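Right, a few people asked how Mali and I ended up in the same postcode after years of trains, so I'm doing it as a thread. Kettle on, it's a long one.

1/ We met at Chepkoech Ndung'u's birthday do in Brindport. I was living in Warkier, he'd come down for the weekend, and we spent the whole evening arguing over whether soup counts as a meal. (It does. He still says no.)

2/ He lived 32 stops and two changes away from me. I know because I counted them the first time I went up, mostly out of nerves. I'd packed three jumpers and no toothbrush.

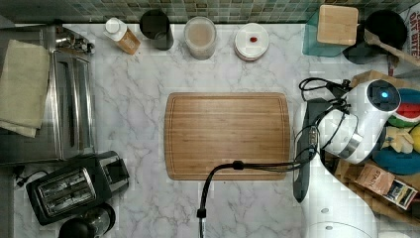 3/ For the first year we saw each other every other weekend. You get very good at Friday evenings and very bad at Sunday afternoons. We had one proper row the whole year and it was on platform 6, over a sandwich.

4/ People say ring each other every night. We tried that and ran out of things to say by November, so we switched to voice notes. Mine were long and rambling, his were him walking home from work breathing heavily and saying "anyway".

5/ Money! I added up my tickets once and got past £1,000 before I'd even reached the summer, so I shut the notebook. If you're doing distance, get the railcard on day one, not in month eight like me. 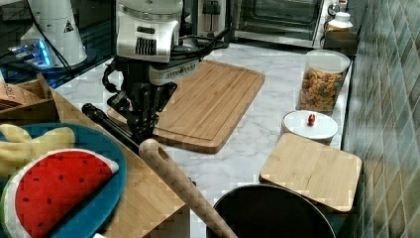
6/ Who moves? That was the big one and we put it off for ages. He had the better job, I had my mum nearby and a choir I love. We each made a list and then both hid our lists, which tells you how grown up we were being.

7/ Chepkoech got fed up with the pair of us and said why does it have to be his town or yours. She'd grown up near Pronell and thought we'd like it. We went for one wet afternoon, had chips, and I was looking at rents on the way home.

8/ So, Pronell. I commute a bit, he commutes a bit more. My mum's 13 miles off and has already got opinions on our curtains.
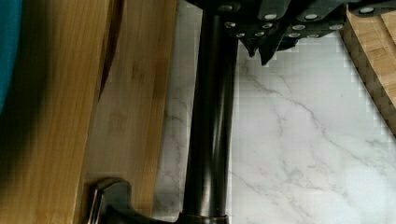
9/ The first month was hard, I won't lie. I'd only ever had Weekend Mali, who was on his best behaviour and always up for a walk. Weekday Mali comes in, sits on the stairs with his coat on and doesn't speak for half an hour. I thought he'd gone off me - he was just tired.

10/ And he'd never met the me who's cross before breakfast. Poor man.

11/ What helped was having one evening each that's our own. I go to Odera, the cafe by the bus station, with a book. He stays in and plays the same four songs on the guitar. We're both much nicer afterwards.
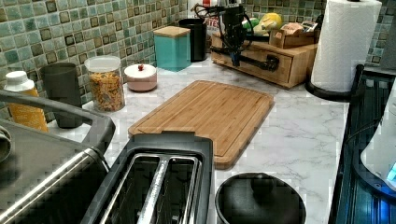 12/ I do miss bits of it, mind. Walking down the platform and spotting his daft hat. You don't get that when someone's been upstairs looking for a charger. We've started meeting in town after work now and then, and I still get a bit giddy when he comes round the corner.

13/ If you're in the middle of it now and it feels endless, my messages are open. I'm slow but I do reply. And will somebody please back me up on the soup.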